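Chapter 2
Showing Instead of Telling

The first time I tried to get a robot arm to put a block on a plate, I wrote code for it. I was very proud of that code! It had the height of the table in it, the height of the plate's rim, and a long list of positions I had measured with a ruler. It worked beautifully until I wiped down the table and set the plate back a thumb's width from where it used to be, and then the arm carefully released the block onto nothing much at all.

If you worked through Chapter 1, you've had your own version of that afternoon. So in this chapter we're going to put the ruler away and do what you'd do with a new coworker, or a kid learning to set the table. We're going to show the robot what we want, save what we did, and let it learn from the recordings.

People call this learning from demonstration, and there are two ways of giving a demonstration that I'd like you to try. In the first one you take hold of the arm and move it yourself, with the motors relaxed so that it gives way when you push (the fancy name is kinesthetic teaching, and I'll mostly say "hand guiding"). In the second you stay away from the arm and drive it from a controller, a small leader arm, or whatever your lab has on the shelf. That's teleoperation. I learned on hand guiding and still have a soft spot for it, but I do most of my recording by remote control these days, and my shoulders are grateful.

Our task for the whole chapter is about as plain as they come: pick up a cube, put it on a plate. I like to start with a couple of cubes and a couple of plates, in colors you can tell apart without squinting. 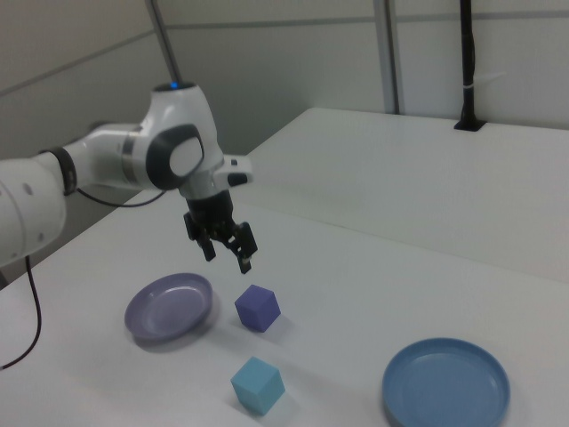
Figure 2.1. The cube-and-plate task, with the gripper over the purple-blue cube.

Look at the fingers in Figure 2.1 for a minute. They're slightly apart and pointing down, and there's a cube right underneath. Now pretend you're the one driving. Do you go straight down? Do you turn the wrist first so the fingers meet two flat faces? You'll make that choice almost without thinking, and it goes into the recording along with everything else you do, including the little wobble when you change your mind halfway. I have a whole folder of wobbles from the Brustance project, and the arm learned every one of them (it would pause above the cube exactly the way I do when I'm reaching for my coffee).

Which brings me to the other thing I wish I'd understood earlier. A demonstration isn't a video of a job getting done. It's a string of pairs: what the robot could sense at some instant, and what you told it to do next. If you peek at the table from an angle the robot's cameras don't have, you're using information it will never get. Try driving from the camera view alone. It's maddening at first! By your tenth run it feels a lot more normal.

For the first exercise you'll record 14 runs, with the cubes and plates moved between runs. Keep the clumsy ones for now. We'll sort through them in Section 2.3, and a run where you missed the cube, backed up, and got it on the second try may be worth hanging on to.

Before you power anything up, find your emergency stop and press it once, so your hand knows where it is. Then clear your coffee off the table and turn to Section 2.1, where we'll start with hand guiding.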